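Recording pick-and-place demonstrations at home with a hand-held gripper
Posted by Tamara Ilie, 10 Jun 2025
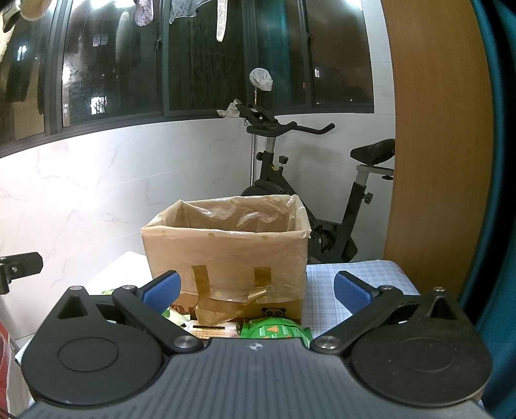 Gripper open in front of a lined cardboard box, with a few packets on the table at its base.

When I started gathering demonstrations for the Drerkum sorting project back in January, I had the idea that the hard part would be the training. I spent weeks reading up on it! Then I sat down with my first batch of recordings and found that half my trouble came from how I had been moving my hands. So this page is all about the recording side, written for anyone joining us in Burport or working from their own dining table, and I hope it saves you a few evenings.

What you will need

The hand-held gripper, charged, with its camera fitted and the lens wiped. A box or bin with an open top. A handful of things to put in it – snack packets are lovely to begin with, because they are light and forgiving and you probably have some in the cupboard. A table you can walk up to without squeezing past a chair. And something to drink, as you will be at it for a while.

Step 1: Set up the table

Put the box down first and the small items second, close enough that you can reach everything without shuffling your feet. If your box has a plastic liner, fold the rim down over the outside so the finger pads don't catch on it. Mine is always trying to creep back up, so I check it every few takes.

Please don't tidy the whole room. Pichit Sukprasert cleared his kitchen down to the bare walls for his first session, bless him, and we ended up asking him to put it all back. We want the model to learn in rooms people live in, with the washing up and the exercise bike where they usually are.

Step 2: Check your view

Hold the gripper in front of the box and open it fully. Look at the preview. Both finger pads should be in view, and the opening of the box should sit between them. If you can see only one pad, you are twisting your wrist, and it will feel odd for a minute when you straighten it. Evening sessions are fine as long as the table itself is well lit. Dark windows behind don't matter.

Step 3: Record one pick

Start with the gripper open and still. Wait for a slow breath, then go to one item, close on it, lift it clear, carry it over the box and let go. Come back to where you began and hold still again before you stop the recording. Those little pauses make the clips much easier to split up later.

Move at the speed you would use to hand someone a cup of tea. Most of us rush, myself very much included.

Step 4: Change something, then go again

Turn a packet over, slide the box a little, swap the order, stand a bit more to the left. Small changes are plenty. We ask for 200 takes per table, and I like to split them over two evenings – my wrist gets grumpy otherwise, and grumpy takes look jerky.

If you drop something, keep recording, pick it up with the gripper and carry on. Mark the take as "recovered" in your log. Only throw a take away if your other hand came in to help.

Step 5: Label and send

Name the folder with your table and the session number, add your log, and upload it to the Malidgate folder. Consuelo Alcaraz looks through each upload and will write back if anything needs redoing.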